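Section 4: Cleaning and Storing the Cuervo Folding Table

This section applies to all Cuervo tables and benches from Draverent with a molded plastic top. For tables with a laminate or painted top, see Section 5. Revised September 15, 2025.

4.1 Before you start

Set the table on level ground with all four legs open and the leg locks engaged. Take off any umbrella, cloth or clip-on tray. If you are working indoors, put down a drop cloth or an old towel.

You will need:

A bucket of warm water
Mild dish soap
Two soft cloths or a sponge
A soft nylon brush (an old toothbrush works well in the grooves)
Baking soda
Rubber gloves

CAUTION: Do not use acetone, paint thinner, gasoline or oven cleaner on any part of the table. These products soften the plastic and can leave it sticky for good.

CAUTION: Do not mix bleach with any other cleaner. Work outdoors or with a window open when using bleach of any kind.

4.2 Routine cleaning

1. Brush off crumbs, sand and dry dirt. Grit left on the top will scratch it once you start wiping.

2. Add a small squirt of dish soap to the warm water.

3. Wipe the top from the center out to the edges, then wipe down the sides.

4. Go over the grooves with the nylon brush. Follow the direction of each groove.

5. Turn the table on its side and wipe the underside and legs.

6. Rinse with clean water and dry with the second cloth.

Note: A garden hose is fine for rinsing. Keep a pressure washer at least 20 inches from the surface and do not point it at the hinge covers or at the label on the underside.

4.3 Food and drink stains

Tomato sauce, chili oil, curry, mustard and some fruit drinks can color light plastic. Fresh spills usually wipe up with soap and water. Stains that have been left overnight or in the sun may need two or three treatments.

1. Wash the area as described in 4.2, steps 1 through 4. Grease has to come off first or the paste will not reach the stain.

2. Mix three parts baking soda with one part water to make a thick paste.

3. Spread the paste over the stain with a damp cloth. Press it into any grooves with the brush.

4. Leave it for 20 minutes. Do not let it dry hard.

5. Rub lightly in small circles, then rinse.

6. Repeat if needed.
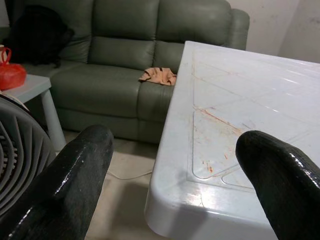 If color remains after the third treatment, move the table into direct sun for an afternoon with the top facing up. Sunlight fades many food dyes without any cleaner. Bring the table back in before evening. Long periods outdoors will make the plastic brittle over time, even with the UV additive used in Cuervo tops.

For white tops only, you may use diluted household bleach (one part bleach to ten parts water). Wear gloves. Apply with a cloth, wait five minutes and rinse twice. Do not use bleach on the gray, sand or green tops.

Note: Melamine sponges remove marks by wearing away a thin layer of the surface. Try one on the underside first. Heavy use leaves a dull patch that picks up dirt faster than the rest of the top.

4.4 Mildew and water marks

1. Mix equal parts white vinegar and water.

2. Wet the area and wait ten minutes.

3. Scrub with the nylon brush and rinse well.

Do not use vinegar on the steel leg brackets. If some gets on them, rinse and dry them right away.

4.5 Hinges and leg locks

Check the hinges once a season. In areas near salt water, check them monthly.

1. Fold and unfold each leg. It should move freely and click when fully open.

2. Clear out dirt with a dry brush.

3. Apply one drop of Lakutent dry lubricant to each pin. Do not use cooking oil or grease.

4. Wipe off any extra.

WARNING: If a leg does not click into place, do not use the table. Order lock kit 61 from the Draverent parts desk in Bundcombe.

4.6 Storage

1. Make sure the table is fully dry, including the inside of the legs.

2. Fold the legs flat and fasten the strap.

3. Store the table upright on its long edge, or flat with nothing heavy on top. Do not lean it at an angle for more than a few days, as the top may bow.

Keep the storage area below 100 degrees Fahrenheit. Attics and metal sheds often pass this in July. Keep the table away from heaters, water heaters and dryer vents.

When stacking, place no more than six tables in one pile and put a sheet of cardboard between each.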